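Inside the Desktop Computer: Gallery

The Usness Center for Equipment Reuse receives retired office computers from schools, libraries and public offices across the Barness district. In the last program year the Center accepted 3,129 machines, and more than 2,000 of them were returned to use. The remainder were dismantled for parts and metals.

This page forms part of the Center's series on everyday equipment and how it is put together. It is intended for visitors, teachers and donating offices who wish to know what a desktop tower contains before it is handed over. Larger views are available on request from the front desk of the Ljungberg Building, Room 9.

Before a case is opened, the power cord is removed and the machine is entered in the intake register. Most office towers can then be laid flat and the side panel lifted away. On many business models of this period the parts that were expected to need service were given colored tabs or latches, so that a technician could find them quickly. The color varies with the maker and the model line.

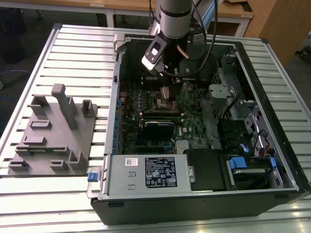
Open tower on the slotted aluminum bench, with the motherboard at center and the power supply along the near side. Blue marks the expansion slot clips, the power supply release tab and the drive carrier latches. The Dell logo is printed on the board.

The motherboard is the largest single part in a tower, and nearly everything else connects to it. Processor, memory and expansion cards are all seated directly on the board, while drives and front panel controls reach it by cable. Boards are tested in place wherever possible. A board that fails is removed whole and sent to the Tireck sorting room, where batteries are taken out by hand before the board is graded.

Heatsinks draw warmth away from the processor and other parts that run hot. The fins give the air a greater surface to pass over, and dust collected between them is a common cause of noise and slow performance in donated machines. Cleaning is carried out at a separate station.

Power supplies are never opened at the Center. Each unit is checked against its specification label and either reused as it stands or set aside for a licensed recycler. Donors are asked not to remove the power supply before delivery, as a case that arrives without one is difficult to test.

Storage drives are handled under the Center's data policy. Every drive is logged against the machine it came from and is either erased or destroyed, according to the instructions of the donating office. Written confirmation is sent once the work has been completed. Offices that prefer to keep their own drives may take them out beforehand, but the carriers should be left in the bays.

Group visits to the workshop are received on Tuesday afternoons from 2 p.m. Requests should be made in writing to the Usness Center, Visitor Services, Ljungberg Building.

Related pages: Preparing a Donation. Data Policy for Donating Offices. Gallery: Keyboards and Monitors.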